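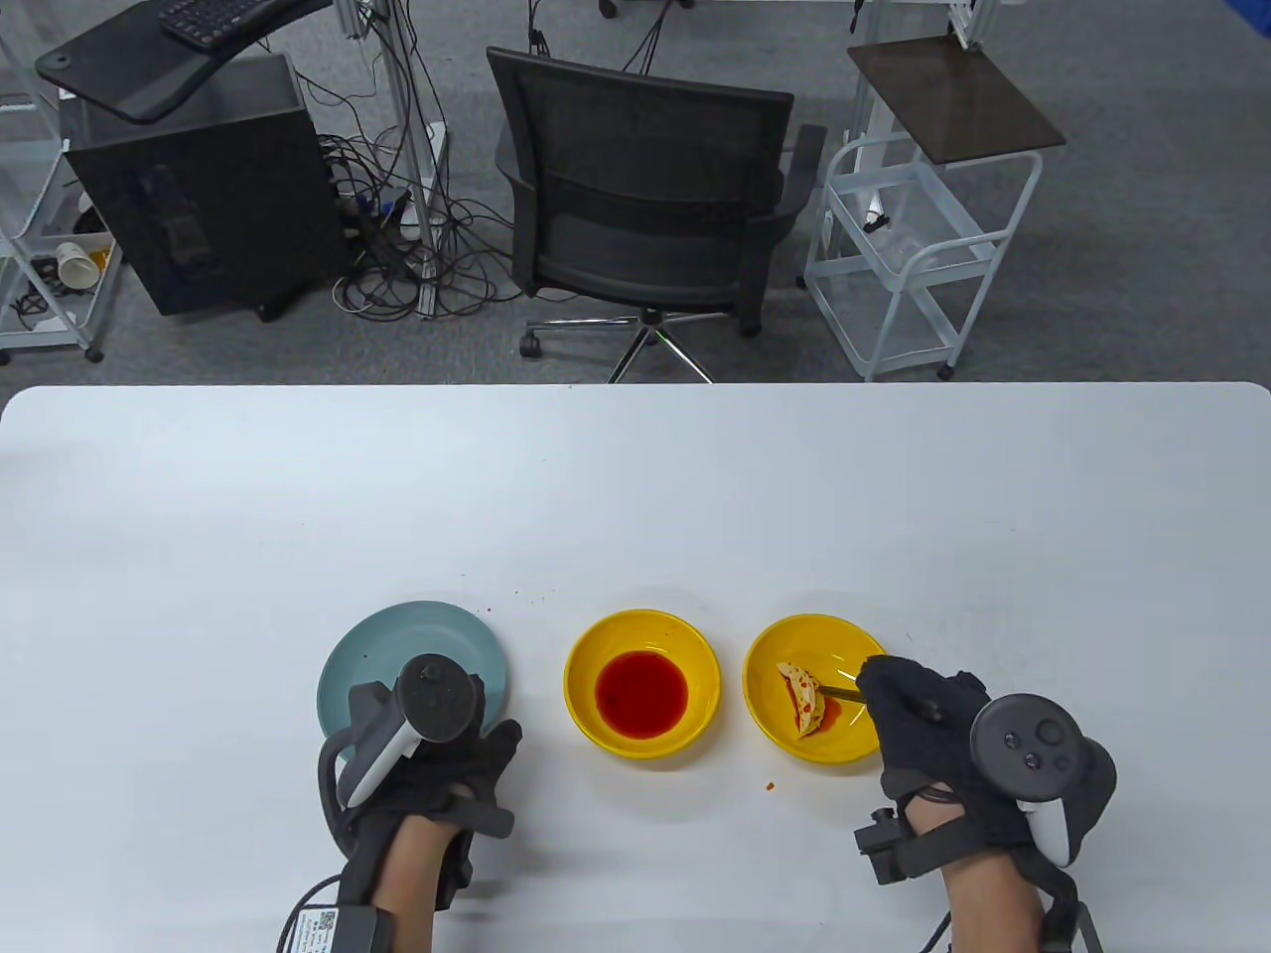 Tuesday, in the studio

Pulled the first proofs of the third linocut this morning. It's the heron plate, the one that goes with the old Losari story about the bird that carries the lake away in its throat. The black is too heavy in the reeds and you lose the beak. I cut back the left side with the small gouge and tried again on cheap paper. Better, but the water still looks like grass.

Montserrat Lozano came by before lunch to look at the set. She thinks the heron should face out of the series – I had it facing in, toward the well. I turned the proof to the window to see it reversed and she may be right. That would mean a new block. I have 2 left and the fox needs one of them.

Wrote to Masesard about the paper. They want 135 for the pack, up 3 on the last order. I'll pay it. 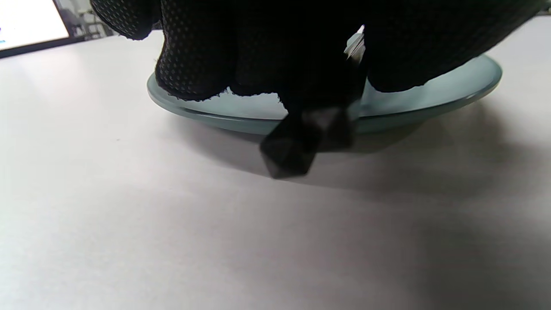
Later

Back at the press until six. Tiruwork Nigatu rang to say Trarach will hang all four prints in August, on the stair wall, unframed if I want. I do want. She asked for a line of text to go with each one. I wrote the fox and the well and got nowhere with the heron.

Cleaned the rollers and left the good proof under the blanket. Tomorrow I'll transfer the drawing to the new block, beak to the right, and start on the sky.

Filed under: Studio diary, Relief printing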